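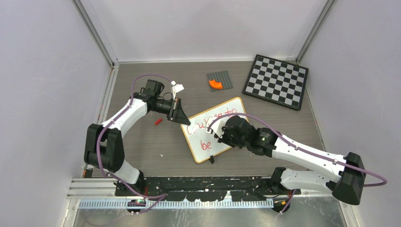 Brown-gray wood grain next to pale lavender-gray walls.

Stornmont Home Forum > Paint and Color > Gray walls with a gray-brown table, yes or no?

gravelroad
Original post
We are redoing the dining room in December and I'm stuck on the walls. The table is staying. It's a Sideleo with a brown-gray wood-grain top, 60 inches long, and we've had it seven years. My wife wants a pale gray with some lavender in it, like the color up top. I think the room will look cold. It faces north and the only window is on the short wall. The trim is white and the floor is medium oak. Has anyone lived with this combination?

pinehollow
I have. Our kitchen in Flollport was almost that color when we bought the house and I left it alone. It's fine in the morning. At night under white bulbs it goes purple. Change the bulbs to a warmer white before you blame the paint.

tub_and_tile
I would not do it in a north room. Lavender-grays pull blue up there all day long. With a table that is already half gray you end up with nothing warm in the room except the floor, and most of the floor is going to be under a rug. Go with a cream or a mushroom.

kettlecorn44
Disagree with the above. Brown-gray wood needs something a little cool next to it or it looks muddy. I tried mushroom with a similar table and it looked like the walls needed washing. We painted over it the same winter.

tub_and_tile
Then your mushroom was too green. There are a lot of bad ones.

kettlecorn44
I tried 3 different mushrooms. They were all bad in that room.

gravelroad
The rug is tan with a dark red border, if that matters. I could live with warmer bulbs. What about the ceiling?

pinehollow
Leave the ceiling plain white. If you tint it to match, the room gets shorter. Red border will help you more than you think.

oldmillrun
Go get sample pots and paint boards, not the wall. Two coats, big boards, and lean one behind the table for a few days. Move it to the wall across from the window and look again. A chip from the store tells you almost nothing on a pale color. Also check the finish. I used eggshell in our dining room and it shows every chair bump. Satin wipes down better.

tub_and_tile
Satin on old plaster shows every wave in the wall. Ask what his walls are first.

gravelroad
Drywall, decent shape. One patch by the door that I did myself and it shows.

oldmillrun
Then sand that patch again and prime it, and satin is fine.

dormerwindow
Another option is to refinish the table. We got a quote in Flollport for stripping and restaining a table and four chairs and it was $856. We didn't go through with it, but the shop said most of the cost was the chairs.

kettlecorn44
Depends on whether it's solid or veneer. I wouldn't sand a veneer top to save a wall color. Paint is the cheap part of the room.

dormerwindow
Ours was solid. Good point though – he should find out before he calls anyone.

gravelroad
It's veneer, so that's out. I put up two boards last night, the lavender-gray and a cream. The gray is less purple than I expected next to the wood. The cream looks yellow against the white trim. My wife says she told me so. I'm getting warmer bulbs tomorrow and will look again after dark.

tub_and_tile
Try a cream with less yellow before you give up on it. I still think you'll be sorry in February.

pinehollow
Post what you decide. And keep the leftover paint, you'll need it for the chair marks.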